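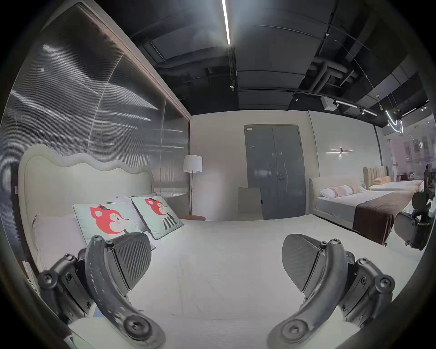
*Fingers open over the bed. Left arm is the scuffed one, right arm still mostly even gray.*

# Flodedier hand gripper: setup + upkeep

Notes for whoever picks up the Dorska units next. Covers the hand-held two-finger gripper only. Base software lives in the Kikivton repo, don't look for it here.

## Before a session

- wipe both pads, get lint out of the ribs
- check screws on both finger arms, then the linkage plates. Snug, not cranked
- big bolts at the base: finger should swing free with no side play
- open/close 42 times by hand, listen for clicking
- zero with fingers **closed**. Zeroing open gives garbage widths (ask me how I know)

Log the unit number every time, even if you changed nothing.

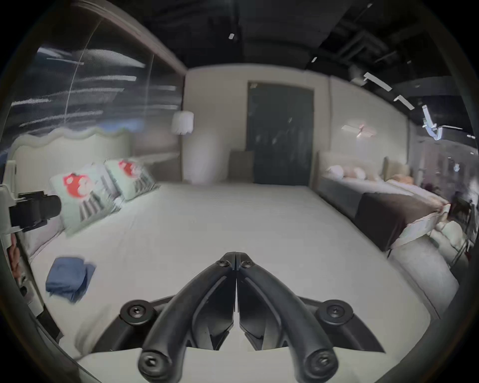 *Closed, tip to tip. Knobs on the bracket left and right, hex socket in the center of each.*

## Knobs

Same hex key for both. Do left, then right, then left again. If the bracket rocks when you push on it, back both off and start over, dont just tighten the loose side.

## Known problems

- tips touch but don't line up: linkage screw backed out, usually. Redo and re-zero
- width reading drifts after roughly 2,000 closes. Swap pads, re-zero
- session 283 has a bad zero, widths are off the whole way thru. Do not use
- scuffs on the arms are cosmetic, leave them. Paint gets in the pivots

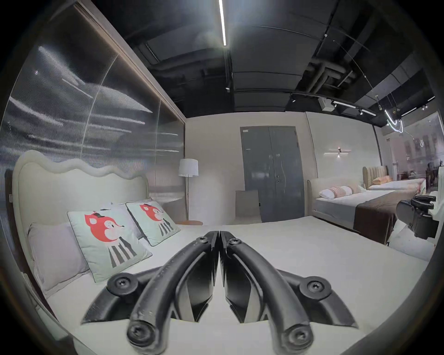 After a pad swap run seven slow closes on bedding before anything else. Soft stuff shows a crooked pad sooner than a block does. Grab a fold, lift, let go. If it slips out one side, the pad on that side is proud, pull it and reseat.

## Spares

Pads and pivot bolts come from Sembiring, order both sides together. Hülya Gündoğdu has the torque driver, back Sunday.

TODO: wiring page, screw size table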